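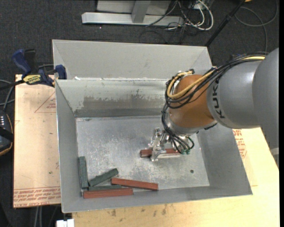

Block sets go back out to Mandham classrooms

Rectangular building blocks in dark green and reddish-brown will be back on the shelves of Mandham elementary schools when classes start in August. The school supply office has been sorting the old sets since spring and says most of them can be used again.

The sets were bought over several years from Mavenitz, a classroom supply firm that has since dropped the line. They are used in kindergarten through second grade for counting, measuring and simple building. The two colors are meant to be mixed in the same activity, so that children can lay out patterns or compare two groups.

The office called the sets in from the schools after teachers reported that many boxes were short. Some had been combined over the years, and others held pieces from different products. A total of 300 boxes were on the district's list. So far 261 have been returned, and the rest are still in classrooms or cannot be found.

Sun-ja Yeom is in charge of classroom materials for the district. She said the boxes arrived in very different condition.

"One school had every box labeled and taped shut," Yeom said. "Another sent us four shopping bags with everything in together, plus dominoes and part of a train track."

Blocks from incomplete boxes are tipped into a large open sheet metal bin on a work table and picked out from there. The bin has sloped sides and a flat floor, and a tall divider separates the main part from a narrower space behind it. It is an old one, with scuffs and white dusty patches on the floor and rust-colored marks on the upper part of the divider. Yeom said it was already in the building and was the right size for the job.

Only a few blocks are put in the bin at a time. Yeom said that early on, when a full box was emptied at once, chipped pieces were missed at the bottom of the pile and ended up in finished sets.

Blocks with a chipped corner or a deep dent are set aside. Light scratches and worn color are accepted. Good blocks are then wiped with a damp cloth, left on towels overnight and boxed the next day.

Each finished box will have equal numbers of both colors. The original sets came that way, but dark green pieces have gone missing more often than reddish-brown ones. Yeom could not say why. A teacher at one school told her the green blocks are popular as trees and hedges, and some may have gone home in pockets.

As of Monday, 144 boxes were complete and ready to go out. The remaining blocks will be used to fill as many more as possible. The office does not plan to buy a different brand to make up the shortage, as the sizes would not match. Teachers who use the blocks for measuring have asked that sets stay the same length throughout.

The boxes themselves are being replaced. The old lids split at the corners, and several schools had switched to zippered bags. The new containers come from Bisitus and have a hinged lid and a handle. The district ordered 132 in the first delivery, and a second delivery is due before the end of summer. Until then, some of the finished sets are being stored in the old boxes with a rubber band around them.

Every container will carry a card inside the lid that shows what belongs in it. Yeom said she asked for a drawing on the card as well as words so that younger children can check the set at cleanup time.

First pick will go to Heo Elementary, which gave up all of its sets and has had none since the recall began. The other schools will receive theirs in the week before teachers return. Second grade rooms will get fewer than they had before, and some may be asked to share a box with the class next door.

Chipped blocks will not be thrown out right away. The art teachers have asked for them for printing and for propping up paint trays. Any that are left after that will be offered to families at the back-to-school night.

Schools that still have boxes from the old sets are asked to send them to the supply office by interoffice delivery, even if the box is nearly empty. Loose blocks can be sent in an envelope. Parents who come across any at home can drop them at the front desk of any elementary school between 8 a.m. and 3 p.m. on school days, or leave them in the mail slot at the supply office during the summer.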